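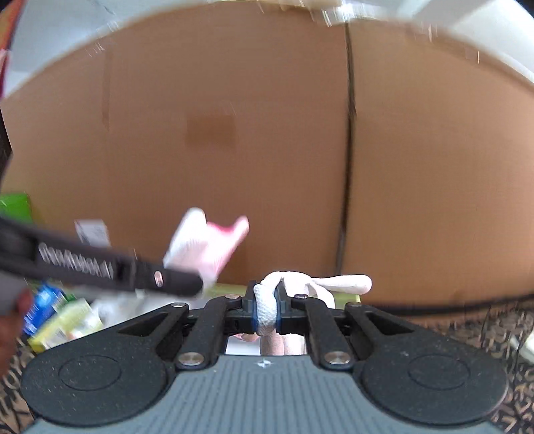 From: Cosimo Fabbri
To: Tadville Film Society list
Subject: Re: Autumn season, actor retrospective

Kalliopi Atanasov wrote:
> Can we settle the Dumitrescu season before the programme goes to print? I have
> 12 titles on the long list and room for six. I would drop the television
> work altogether, as most people will be coming for the crime films. Also, does
> anyone know if "Skindmont" exists in a subtitled version? The one I saw years
> ago was dubbed and very hard going.

Kalliopi,

Six is fine by me, but I'd keep one of the television pieces. He did 11 episodes of "The Zaren Road" before anyone gave him a film part, and the second one is nearly all him, sitting in a station waiting room. It runs under an hour, so it could go in front of one of the shorter features.

On Skindmont — yes, there is a subtitled version. Yesenia Llanos saw it at a festival and says the subtitles are decent apart from the courtroom part, where they lag. His own voice makes a big difference. The dubbing actor plays the uncle as a comic figure and the original doesn't.

I would leave out the two late comedies. He has one scene in each and the posters oversell it.

Costel Yordanov asked me off list if we could move the start to 7.30. The last bus goes at 11, and the longest of the crime films overran it last time we showed it. I've no objection. The hall seats 100 and we have never filled it, so we needn't worry about bookings.

Selina, could you do the programme note again? Last year's was the right length. I can send you my cuttings, though a couple of them disagree about where he trained.

I'll need the final list by the 24th.

Cosimo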